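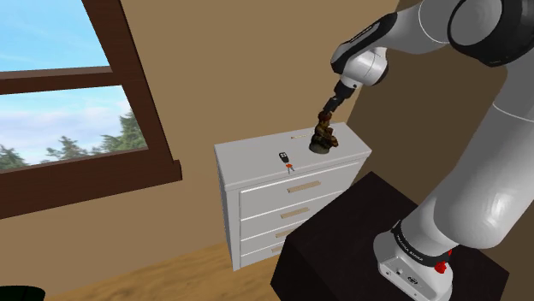

The Callville Open Day is a yearly public visit to the robotics workshop at Callville, a small research and teaching site run by the automation firm Ollell. It is best known for its tidying demonstration, in which a robot arm picks up household odds and ends and sets them down again on the furniture of a simulated room. The day is held in December, when the teaching term has wound down and the staff have a little more time to stand about and talk, which by all accounts they enjoy very much.

Background

Ollell moved into the Callville building with the plan of using it only for training its own people. The idea of letting the neighbors in came from Lorna Tosh, then the site's teaching lead, who had grown tired of explaining her job at family dinners and thought it would be easier to show it. The first open day was a modest affair with a folding screen, a borrowed projector and a good deal of cake. It went well enough that a second was put on the calendar before the chairs had been stacked, and the event has kept much the same homely shape ever since. Attendance at the most recent one was 884, counted at the door, and the line at one point reached all the way back to the bicycle racks.

The tidying demonstration

The centerpiece of the day runs on Torneo, the simulation software that Ollell uses for its classes. Visitors sit in front of a large screen and watch a computer-rendered room in which a Franka Emika arm, mounted on a dark table, works over the top of a white chest of drawers. Small things are set out there, the sort that pile up on a dresser in any house: keys with a car fob, say, or some knobby brown ornament that has to be held just above the surface and put down gently near a corner. The virtual room even has a window with evergreens and a blue sky beyond it, and people do remark on the view, particularly when it is sleeting outside the real one.

Each showing lasts 8 minutes and is narrated live. The narrator explains what the arm has been asked to do, why the gripper comes in at a slant for one object and straight down for another, and what the software does when an object slips. Slips are not edited out. Craig Kinnear, who narrated the showings for several years, liked to ask the audience to guess beforehand which item would give the most trouble, and he kept up the habit even after regular visitors had learned that it was nearly always the keys (flat things on a flat surface are awkward to get hold of, as anyone who has dropped a coin while wearing mittens will know).

After the showing, visitors may take a turn at a row of 4 desks, where they can steer the simulated arm themselves with a hand controller. Children are welcome to try, and there is a low stool for the smaller ones.

Other activities

Alongside the main demonstration there are short talks, a table of worn-out gripper parts that may be handled freely, and a walk through the Moffat Room, the site's library and lunch room, where posters by the year's students are pinned up. The talks are given 3 times over the day so that families arriving late don't miss out. Tea and soup are served until closing.

Access

Entry is free and no booking is needed, although school groups are asked to write ahead. The building is on one level, and the demonstration room has spaces for wheelchairs in the front row. A quieter showing, with the sound turned down and fewer seats filled, is held first thing in the morning.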